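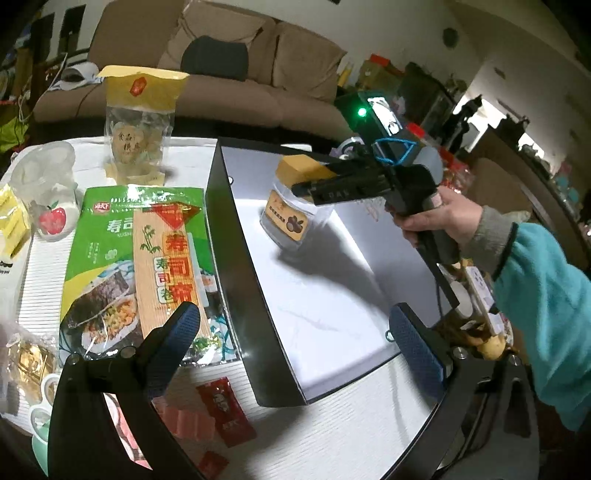 Marijke Wouters pede-me que não escreva a palavra "inteligente". Estamos há dez minutos na cozinha da Ondwood, em Vusdale, o café ainda não saiu e já há uma palavra proibida. Aceito, com uma condição: que ela também não a diga. Aguentou quase 30 minutos.

A Ondwood recolhe demonstrações. Uma pessoa pega numa pinça de mão com câmara, agarra num objecto, muda-o de sítio, larga-o, e a gravação vai parar a um conjunto de dados com que outra empresa treina uma política de manipulação. Wouters dirige a recolha. Bart Vandenberghe, que se senta connosco a meio da conversa, trata do que vem depois: separar, cortar, deitar fora. O cliente principal é a Koller, que quer braços capazes de arrumar compras em caixas, e o projecto tem o nome interno de Fiststead. Perguntei de onde vinha o nome. Ninguém se lembrava.

Começo pelo que me trouxe cá, uma apresentação da Koller em que se fala de 95 por cento de sucesso na tarefa de pôr um artigo dentro de uma caixa. Noventa e cinco por cento de quê?

"De ensaios", responde Wouters.

Feitos onde?

"Na bancada deles."

Com que objectos?

Aqui ela olha para a máquina do café. "Com objectos que estavam nos dados. Outros exemplares, mas os mesmos produtos. Eu não fiz o diapositivo."

Não fez, é verdade, e diz-me que pediu duas vezes que o mudassem. Mas é com números desses que se vendem os projectos, e a recolha que ela dirige é paga por quem os mostra. Pergunto-lhe se isso a incomoda. "Incomoda-me mais quando tenho de explicar à minha equipa que a próxima encomenda são outra vez embalagens. Embalagens e mais embalagens. As pessoas querem saber se já não chega."

E chega?

"Não sei. E desconfie de quem lhe disser que sabe."

O argumento a favor destas pinças é conhecido, e Wouters expõe-no sem grande entusiasmo, como quem já o fez muitas vezes. Teleoperar um braço é lento e caro. Com a ferramenta na mão, trabalha-se em casa das pessoas, numa sala, em cima de uma mesa qualquer, com a desarrumação que lá houver. Um frasco de plástico pega-se de uma maneira, uma saqueta de molho de outra, e uma embalagem mole que cede quando se aperta dá trabalho até a quem tem duas mãos. Um laboratório arrumado ensina pouco disto.

Até aqui acompanho. A dúvida começa no passo seguinte, quando se assume que aquilo que uma pessoa faz com uma pinça na mão é o que um braço pode fazer com uma pinça no pulso. Uma pessoa inclina o tronco, roda o ombro, dá meio passo para o lado. Nada disso vai na gravação como instrução, e o braço está aparafusado a uma base.

"Essa é boa", diz Vandenberghe, que entretanto chegou e ficou de pé junto à porta. "Perdemos muitas demonstrações assim. A trajectória é perfeita e o robô não chega lá. Ou chega com o cotovelo dentro da mesa."

Quantas são muitas?

"Depende de quem grava. De cada 100 que entram, há semanas em que fico com pouco mais de metade. Há gente a quem não tiro quase nenhuma." Faz uma pausa e acrescenta que nem todas caem por causa do alcance. Há gravações em que o seguimento da posição se perde, outras em que a mão livre passa à frente da câmara, outras em que o objecto já vem meio agarrado quando a gravação arranca. "E há as bonitas de mais. Alguém repete o mesmo gesto à mesma velocidade, com o frasco no mesmo canto. Essas passam nos filtros todos e não servem para grande coisa."

Wouters discorda, e foi o momento em que a conversa ganhou alguma vida. Para ela, as repetidas servem para segurar o comportamento de base, e mandar as pessoas variar à força produz um disparate de outro género: objectos pousados em posições onde nunca ninguém os pousaria, movimentos teatrais. "Pedimos variedade e ao fim de uma hora tínhamos malabarismo."

"Tínhamos quatro gravações de malabarismo", corrige Vandenberghe.

"Quatro que tu viste."

Pergunto quem são as pessoas que gravam. São pagas à hora, garante Wouters, e nunca à peça; experimentaram à peça no início e a qualidade caiu logo. Gravam por períodos curtos, com pausas. A pinça pesa, e o pulso queixa-se antes do braço. Recebem uma folha com a tarefa, os objectos e pouco mais. A folha que me mostrou diz: pegar de cima ou de lado, levar até à caixa, pousar sem deixar cair, abrir os dedos por completo antes de recuar. A última indicação está sublinhada a caneta. Vandenberghe explica que sem esse cuidado o modelo aprende a recuar com os dedos meio fechados e arrasta o artigo consigo.

E quando uma pessoa se engana? Se o frasco tomba e ela o endireita, isso é lixo ou é ouro?

Os dois respondem ao mesmo tempo, e respondem coisas diferentes. Wouters quer guardar as correcções todas, Vandenberghe só as que acabam bem, e mesmo essas com uma etiqueta à parte. A Koller, pelo que percebi, mudou de opinião durante a encomenda. Primeiro pediu tudo limpo, em Novembro passou a querer as recuperações, e uma parte do que tinha sido apagado nos primeiros meses era isso mesmo. "Não havia cópia", diz Vandenberghe. "Agora há cópia."

Insisto na questão de fundo, que me parece continuar sem resposta. Admitamos que os dados são bons, variados, bem cortados. Que prova existe de que juntar mais casas, mais mesas e mais embalagens leva a um braço que arruma as compras de um desconhecido? Vandenberghe puxa uma cadeira. Diz que vê melhorias quando entram ambientes novos e quase nenhumas quando entram mais horas no mesmo ambiente. Peço-lhe a curva. Não pode mostrar, é do cliente. Peço-lhe que a descreva. "Sobe e depois sobe menos."

Escrevi isto no caderno e sublinhei, tal como eles sublinham os dedos abertos. Uma curva que eu não vi, medida na bancada de quem paga, com critérios de sucesso que são dele também. Wouters percebe o que estou a pensar. "Tem razão em não se fiar. Eu também gostava que alguém de fora medisse. Já o propus, e responderam-me que era cedo."

Cedo desde quando?

"Desde o princípio."

Antes de sair perguntei a cada um se teria um braço destes em casa. Vandenberghe respondeu que sim, na garagem, com a porta fechada. Wouters pensou mais tempo. Disse que talvez daqui a uns anos, para despejar os sacos do supermercado, desde que alguém lhe mostrasse primeiro o que acontece com os ovos. Não há ovos no Fiststead. Estiveram na lista de objectos da primeira encomenda e saíram na segunda, a pedido da Koller, sem explicação escrita.

Foi também nessa altura, já de casaco vestido, que ela me disse que o sistema parecia cada vez mais inteligente. Ouviu-se a si própria e tapou a boca com a mão. Vandenberghe quer que fique registado que ele não disse nada.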